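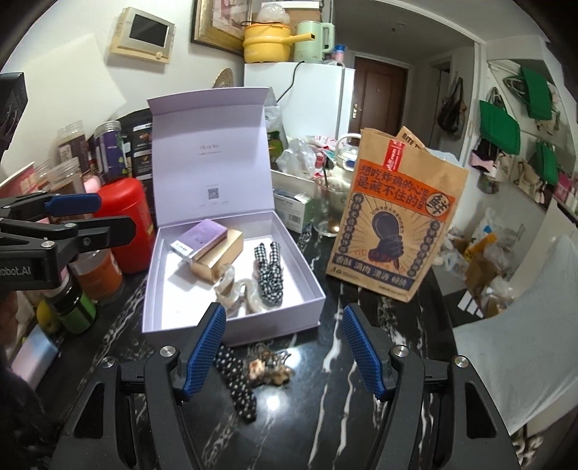 Plate 1. Lavender gift box, open, with hair accessories and a printed takeaway bag. Black countertop with white veining.

The Counter and the Box: Household Packaging in Daily Use
Online gallery of the Vasilakis Study Collection, Trultstead
Page updated July 4, 2019

The Vasilakis Study Collection records the boxes, bags, jars and tins that pass through ordinary homes. Most collections of packaging are made up of unused examples, kept flat and clean. This series takes the opposite course and shows packaging in the company of the household goods it shares a surface with. The full series holds 93 plates. Plate 1 is presented on this page with its catalog notes, followed by the captions of related plates that may be viewed by appointment in the Reading Room.

Notes to Plate 1

The gift box. A lidded box with a shallow tray, of the kind used for small presents. The lid stands up behind the tray and carries its printing on the inside, including a small QR code. Two smaller packages, one lavender and one gold, share the tray with a hair clip and a gingham hair tie. The plate is indexed under Gift Packaging, Lidded, and under Color: Lavender.

Hair accessories. Claw clips and fabric ties are among the goods most often found in reused boxes across the series. Two further pieces lie on the counter in front of the tray, one in polka dots and one in leopard print. Pattern terms follow the collection's word list, in which "gingham" is preferred to "check" where the pattern is even and in two colors.

The takeaway bag. Brown kraft paper, printed with a fist gripping a chicken drumstick. The large Chinese lettering, 想吃炸鸡的心是藏不住的, may be translated as "a heart that wants fried chicken cannot be hidden." Illustrated food bags form a separate section of the index, and readers with an interest in slogans are advised to begin there.

Jars and canisters. The red canister and the jars at the left of the counter are entered under Dry Storage. Contents are not identified in the catalog unless a label can be read in full.

Related plates, by appointment

Plate 2. Biscuit tin holding sewing thread and buttons. The lid bears a printed winter landscape, worn at the corners.

Plate 7. Three shoeboxes on a closet shelf, labeled by hand for letters, receipts and photographs.

Plate 14. Glass coffee jars with painted lids, refilled with rice, lentils and dried beans. Jillano Gift, second part.

Plate 20. Hat box with cord handle, used for the storage of ribbon and wrapping paper. Jillano Gift, second part.

Plate 38. Paper shopping bags folded inside a larger paper bag, hung from a pantry hook.

Plate 51. Tea caddy, candle stubs and matches in a kitchen drawer. The drawer lining is a printed paper of the same period as the caddy.

Plate 66. Egg cartons on a windowsill, planted with seedlings. Skurar Bequest.

Using this gallery

Plates are numbered in the order in which they were accepted and do not follow a subject or a date. Each catalog note names the container first, then its present contents, then any neighboring objects that have been given an index entry. Objects without an entry may still be cited by plate number.

Lettering is transcribed as printed, in the original script, with an English translation supplied by the collection. Line breaks on the package are not kept. Corrections to translations are welcome and should quote the plate number and the wording proposed.

The printed index to the series lists 900 terms, among them materials, closures, colors and patterns. A copy is kept at the Reading Room desk and may be consulted without an appointment. Loose plates must be requested in advance, and no more than two may be brought to the table at one time. Pencils only are permitted at the viewing tables.

Plates may be reproduced for classroom use without charge. Requests for any other use should be made in writing to the Study Collection and should state the title of the publication, the size of the print run and the plate numbers required.

The Reading Room is closed throughout August for shelving work. Written requests received in that month will be answered in the order of their arrival once the room reopens.

Credit line: Vasilakis Study Collection, Trultstead.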